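Unit 6: Tarnish and Corrosion of Small Metal Articles
Course handout, Materials in Everyday Use
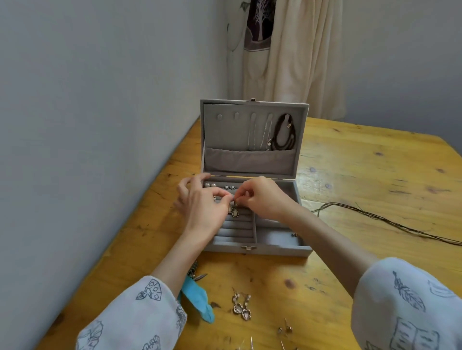 Tarnish is a surface reaction. A metal atom at the surface gives up one or more electrons and combines with something in its surroundings, usually sulfur, oxygen or chlorine. The product stays where it forms, as a thin solid film. Corrosion in the broader sense includes cases where the product dissolves or flakes off and the attack continues into the metal. This unit deals mainly with the first case and touches on the second for plated goods.

6.1 Silver

Pure silver does not react with dry oxygen at room temperature to any extent that matters. It does react with hydrogen sulfide, which is present in ordinary indoor air at very low levels. In the presence of oxygen and a little moisture the overall reaction is:

4 Ag + 2 H2S + O2 -> 4 Ag2S + 2 H2O

Check the balance of this equation before going on. As printed in last term's notes it is wrong: four silver atoms on the left cannot give eight on the right. The correct form is:

4 Ag + 2 H2S + O2 -> 2 Ag2S + 2 H2O

Silver sulfide is black in bulk. In very thin films the color comes from interference between light reflected at the top and bottom of the film, so early tarnish looks yellow, then brown, then purple or blue. The color is a guide to film thickness only while the film is thin and even.

Sterling silver is 92.5 percent silver by mass. The balance is usually copper, added for hardness. Copper reacts with both oxygen and sulfur compounds, and sterling therefore tends to tarnish faster than fine silver under the same conditions.

6.2 Copper and brass

Copper in indoor air first forms copper(I) oxide, Cu2O, which is reddish. Longer exposure gives darker films containing copper(II) oxide and sulfides. The green patina seen on roofs needs rain and outdoor pollutants and contains basic sulfates, carbonates or chlorides.

Brass adds a second process. Zinc is more active than copper and can be lost selectively in wet, chloride-bearing conditions, leaving weak, porous copper behind. This is called dezincification.

6.3 Gold and gold alloys

Gold itself does not tarnish in air. Gold alloys can, depending on the other metals present. Gold content is given in karats, with 24 karats taken as pure:

mass fraction of gold = karats / 24

A 14 karat alloy is 58.3 percent gold by mass. By atom count the share is much lower, as gold atoms are roughly three times as heavy as copper atoms. Resistance to attack follows the atomic fraction more closely than the mass fraction – a point often missed in lab reports.

6.4 Plated goods

A plated article has a thin outer layer over a cheaper base metal. If the layer is more noble than the base, as with gold over brass, every pore is a small galvanic cell. The base metal is the anode and the large plated area is the cathode. Attack is concentrated at the pore, and corrosion products creep out over the surface as spots.

A nickel layer is often placed between gold and brass. It slows the movement of copper and zinc toward the surface and covers many of the pores.

6.5 Storage conditions

Three factors control the rate: sulfur level, relative humidity and air exchange. Wool, rubber bands and some dyed cloths give off sulfur compounds and should be kept away from silver. Closed containers help only if their own lining is low in sulfur. Silica gel lowers humidity but does not remove hydrogen sulfide. Activated charcoal and silver-treated cloth do.

6.6 Cleaning

Polishing removes the sulfide along with some metal. The aluminum and washing soda method reduces the sulfide back to silver:

3 Ag2S + 2 Al -> 6 Ag + Al2S3

The aluminum sulfide then reacts with water and releases hydrogen sulfide, so the work is done under the hood.

Problems

1. A sterling coupon has a mass of 26 g. Find the mass of copper in it, assuming a silver-copper alloy.
2. A coupon gains 74 micrograms of sulfur as Ag2S. Find the mass of silver converted.
3. Find the atomic fraction of gold in an 18 karat gold-copper alloy.

Bring the Ultano data sheet to the next lab.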